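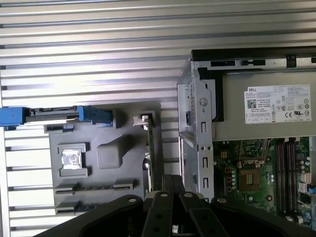

I gave up my phone for Lent the year I turned 57, and I want to tell you it was holy. It was mostly annoying! I'd read all the right books about fasting, I'd bought a new notebook, and by the second morning I was hunting for reasons why checking the weather didn't count. I've never been handy with technology. Show me a blue latch next to a shiny silver square on a grey plastic tray and I couldn't tell you what either is for, but I can find the parish group chat in the dark with one eye shut. So that's what had to go.

My friend Špela Radonjić (we met on a retreat at Skalurard, over some terrible soup) told me I'd picked the wrong fast. "You like being cross about it," she said. I was cross about that too.

She had me read the Ash Wednesday gospel again, the bit about washing your face and not looking gloomy. I must have heard it every year of my life. I'd still managed to tell 17 people about my phone, including the woman at the bakery – who hadn't asked.

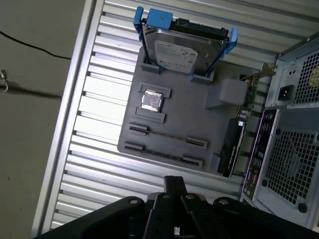

What I do now

This year I'm keeping it small. Phone in the drawer after tea, one psalm, then bed. If I miss a night I start again the next one and don't make a speech about it. Lejla Ionescu, who leads our evening prayer, reckons the dull fasts are the ones that get into your bones, and she's kept more Lents than me.

I still miss the group chat. Somebody's selling a piano on there and I'll never know how it ended up. But I've been praying for the seller, badly and briefly, and I'm calling that a start.

Back to Faith & Living > Seasons > Lent

Comments

Marg: The bakery! I told my dentist.

Tomcat2: Which psalm do you begin with? I always get stuck in the long ones.

Deb in Larkik: We do no telly till Easter. The kids favour the dog's company now.

Contact Saltero Magazine | © Saltero | Back to top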